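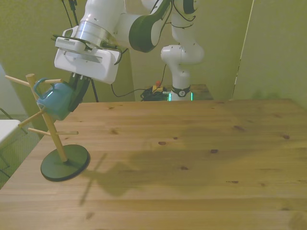 Last updated: November, 3:55 p.m.

Pine was supposed to be over. My parents spent a whole decade getting rid of theirs, hauling the dresser to the curb and the table to my uncle, who painted it gray and then felt bad about it. Now I live two streets from a shop called Varnel, where a secondhand pine table costs more than my first car, and the man selling it calls the dents "history."

The man is Lourenço Simões. He buys from house clearances and will not sand anything unless a customer begs. "You want it perfect, go buy glass," he told me, and then tried to sell me a bench.
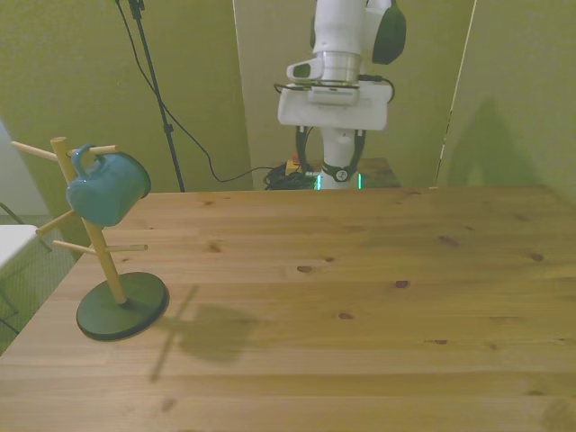

Pine with its knots showing, and a mug tree with a green base.

Knots used to be the problem. Valter Gouveia, who built kitchens for the Brelier workshop until his knees gave out, remembers customers going over every board and sending back the spotty ones. These days they pay extra for them. He finds this very funny and a little insulting, having burned a shed's worth of knotty offcuts to keep warm.

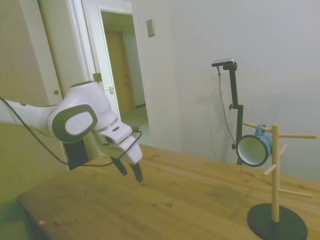
Color is where families fall out. Left alone, pine darkens toward orange, and orange is what everyone over 55 remembers with a shudder. The younger buyers want it pale and want it to stay that way, so they ask for white oil, or soap, or some paste a cousin swears by. A light-colored top like the one in this last picture is what they bring to Simões on their phones. He nods, quotes them a price, and tells them to keep it away from the window. Most of them put it by the window. I did too - it's the only place it fits, and by spring it had started to look a lot like my mother's.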